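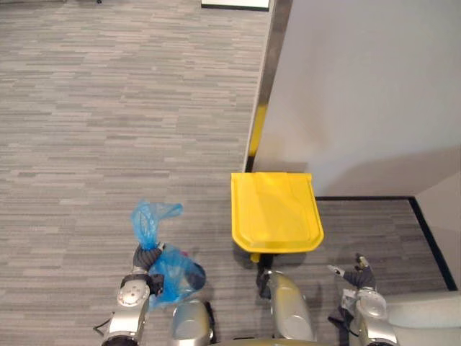
Efraín Palomino told me the arm would quit on trash day, and he was right. Our Tello had the blue bag by its neck when the left gripper locked shut – no alarm, no message, nothing. I hit the stop button and it still took 50 seconds to let go!

I went back through the April logs after that (with a lot of coffee) and found 3 more lockups in 89 bag runs, all on the same side. Stiseck, who built the hand, blames a grip sensor. Tultora blames the update. Me, I keep my fingers well away from it until one of them sends a part.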